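List: handheld-demos
Subject: Re: [handheld-demos] Does filtering by "usefulness" beat just collecting more?
Sent: Wednesday, 16:42

On Wednesday, 09:10, a list member wrote:

> I read the Clovura note with interest and some suspicion. You say that
> training on 945 picked demonstrations did better than training on all
> 1103. Fine, but every lab I have worked in has at some point thrown away
> the awkward data and then been delighted by how tidy everything looked.
>
> Three questions:
>
> 1. Who did the picking, and had they seen the test tasks?
> 2. Did you try throwing away the same number at random?
> 3. What is a "dead stretch", and why should I care about it? The note
> uses the phrase nine times and defines it in a footnote to a table
> that isn't in the PDF.
>
> I am asking partly because we are about to spend our spring budget on
> another large round of collecting, and if the answer is "collect less
> and delete some", I would like to know before I sign for it.

All fair, including the bit about the footnote. The table went missing in the last round of trimming and took its footnote with it, or most of it. It will be back in the next version.

Taking them in order.

1. Who picked. A script did, and it had not seen the test tasks, mostly because it hasn't got the wit to. It looks at two things only: how long the fingers stay open and unmoving while the tool itself wanders about, and whether the recovered path of the tool has jumps in it. Any demonstration over the threshold on either goes in the bin. We set the thresholds on the Postesach recordings, which share no rooms and no objects with the ones in the note, and then left them alone. I would love to say this was strict scientific discipline. We had also run out of time to fiddle with them.

2. Random removal. Yes, and I should have put it in the main text, as three people have now asked. We dropped the same number at random, five times over with different seeds. All five came out a little worse than training on everything, which is what you would expect if demonstrations are on the whole a good thing. The picked set came out better than training on everything. The margin is not huge. Each policy got 100 trials on the arm, and on the sorting task the picked set won by eleven successes. On the wiping task it won by two, which I would not put on a mug.

There is one awkward result in there as well. We tried the same filter on the Povoven set, which is bigger (3000 demonstrations, several rooms, collected by people who had been doing it for months) and it made no difference at all. Neither better nor worse. My reading is that practised people don't leave many dead stretches behind them, so the filter had very little to chew on. A less kind reading is that our effect is a beginner effect and washes out with experience. I can't rule that out on what we have, and the next version will say so.

3. Dead stretches. The footnote said, more or less: a run of time in which the fingers are open, nothing is between them, and the motion is not leading up to a grasp. The third part is where the trouble lives. A person moving an open gripper towards an object is doing something well worth copying. A person moving an open gripper while deciding which object to go for is also doing something, but what the policy learns from it is how to dither. Ours learned this extremely well. The early versions would drift over the table with enormous confidence, have a look at things, and go home.

The script can't tell those two apart from one moment, and neither can I. We had two people label single stills as "approach" or "dead" with no before or after, and their agreement was poor enough that we stopped paying for it. Given two seconds either side they agreed nearly all the time. So the filter works on runs of time and never on single pictures, and I'd be wary of any method that claims to score them one at a time.
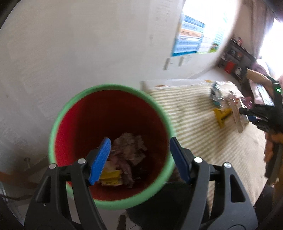

What we are working on now is the part the note skates over, namely what to do when there are two tools in the same recording. The current script treats each tool as if it were alone in the world. If one is idle and the other is busy, it marks the idle one as dead and is quite pleased with itself. With the pads apart over a bin and nothing between them, while a second gripper comes in from the right towards the bits and pieces on the striped cloth, you can't say from the first tool alone whether it is wasting anyone's time. Waiting your turn is a skill, and a two-armed policy that never sees it will cheerfully drive both hands at the same wrapper. Our present idea is to score the pair together and call a stretch dead only when both tools meet the test. It is crude, and it keeps more than we'd like, but I prefer that to training out good manners.

We have a first pass of this running on Sung, our two-tool set, and it is too early for numbers. What I can tell you is that the old single-tool filter wanted to delete far more of Sung than it had any business doing, and that when we went through what it had flagged, a good share was one tool politely keeping out of the way. So if anyone here has taken the script from our page and pointed it at two-handed data, please stop for the moment. Or carry on, but look at what it's deleting – the --dry-run switch lists the flagged stretches and leaves your files be.

As for your budget: I wouldn't cancel the round on our account. If your people are new to the tools, I'd have them spend the first morning on practice runs that you don't keep, then collect as planned and run the filter afterwards to see what it catches. If it catches hardly anything, you are in the Povoven situation and can ignore us with a clear conscience. If it catches a lot, train both ways before deleting anything. Disks are cheaper than a second round, and I say that as somebody who once cleaned up a drive in January and was collecting the same thing again in March.

The missing table is going up on the Clovura page tonight, random-removal rows included. If the thresholds do something daft on your recordings, send me a couple of the worst ones off list and I'll have a look.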